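December 13, 2024
Press access log project, notebook, V. Petek

Finished the second pass on the October meetings. Of the 186 entries on the governor's public calendar, I can now match all but 11 to at least one independent source (pool report, wire photo, or our own reporter in the room). The 11 are the ones to worry about. For nine of them the only pictures are handouts from the visiting side. For the other two I found nothing.

Witold wants the handouts counted as "covered." I don't agree. A handout tells us the meeting took place and who stood next to whom, and that is about all. I have put them in their own column, "guest release only," and left his note in the margin of the sheet so So-yul can see both arguments before she edits the method section.
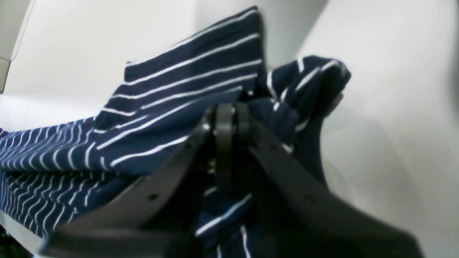 Called the press office again about the Hulik delegation. Same answer as last time: the meeting was closed press, a readout was sent, no still photographer was assigned. The readout is two sentences long and doesn't name the trade adviser, who is plainly named in the caption the delegation put out that same evening. I asked whether the office disputes the caption. They said they would get back to me. Logged the call at 10:40.

Lumturie checked the pool rotation for that day. The pool was called, held in the hallway, and dismissed without being let in. She has the pooler's email with times. This needs to go in the file as its own document and not as a comment on the entry, or we will lose it again like we did with the Kneževič visit.

Changes to the sheet today:
Column F is now "who took the picture," free text.
Column G is "who released it," pick from the list.
Deleted the old "open/closed" column. It mixed up what the calendar said beforehand with what happened on the day.
Times are all local. Vesna had some in UTC from the wire metadata and I have fixed those.
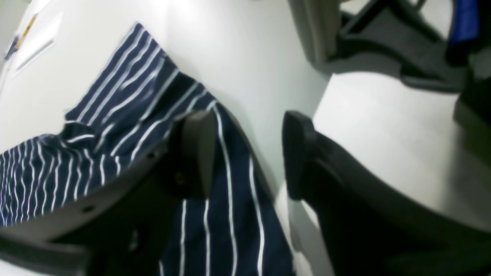

The Zivix archive search cuts off at 500 results and gives no warning. My first search on the governor's name hit that limit, so anything before the middle of the month was missing. Reran it week by week and got four more matches. If anyone pulled numbers from the first export, please throw them out.

Still open:
Press office reply on the caption.
Records request for the visitor log, filed, no number yet.
Ask Vesna whether the Prernent lunch was on the calendar when it was first posted or added afterward. The saved copies should show it.
So-yul needs the method section by the end of the month. I'll draft the part on handouts, Witold can do the part on readouts.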